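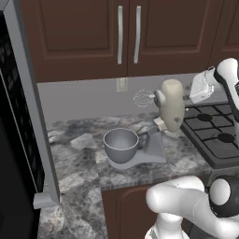
Doretti to Hold Open Day on Kitchen Manipulation at Its Firkport Site

FIRKPORT, February 14, 2019 – Doretti, a developer of control software for two-arm robots, will open its Firkport site to visitors in June for a one-day demonstration of its household task program, Trerora. Admission is free. Attendance is limited to 200 people, admitted in groups of 15.

The open day will cover the simulation side of the program. Trerora tasks are built and tested in rendered kitchens before any code is passed to hardware. Each kitchen is assembled from a library of cabinets, counters, cooking ranges and small appliances, and the layout can be changed between trials. Visitors will see the same task attempted in several layouts, with the views from the room camera and the gripper camera shown side by side.

The stand mixer task will be the main item on the schedule. It was chosen for the number of parts that have to be treated separately: a head that tilts, a bowl that sits on the base, and attachments that fit to a hub.

"A mixer is a compact test of most of what we work on," said Lụa Hồ, who leads the Trerora program at Doretti. "The head moves on a hinge, so the geometry the arm has to avoid changes during the task. A planner that treats the appliance as one solid block will fail early, and we want visitors to see those failures as well as the completed runs." 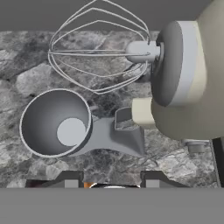
Close-range views are a separate topic in the program and will have their own session. At short distances the gripper fingers take up part of the camera view, and the software has to work with what is left between them. Thin parts are the harder case. The wire loops of a whisk leave the marble visible behind them, so the outline of the tool and the pattern of the stone have to be told apart. The session will compare two methods for doing this and will include time for technical questions.

Also on the schedule is a talk on the Chu task format, which Doretti uses to describe start conditions, goals and limits for each trial. The current Trerora set holds 300 tasks written in this format – 13 of them will be available for visitors to run at workstations during the afternoon. No programming experience is needed for the workstation sessions.

Registration is required and will close when all places are filled. Requests for group visits and press access should be sent to the Doretti visitor office in Firkport. Parking is available on site, and all demonstration rooms are on the ground floor.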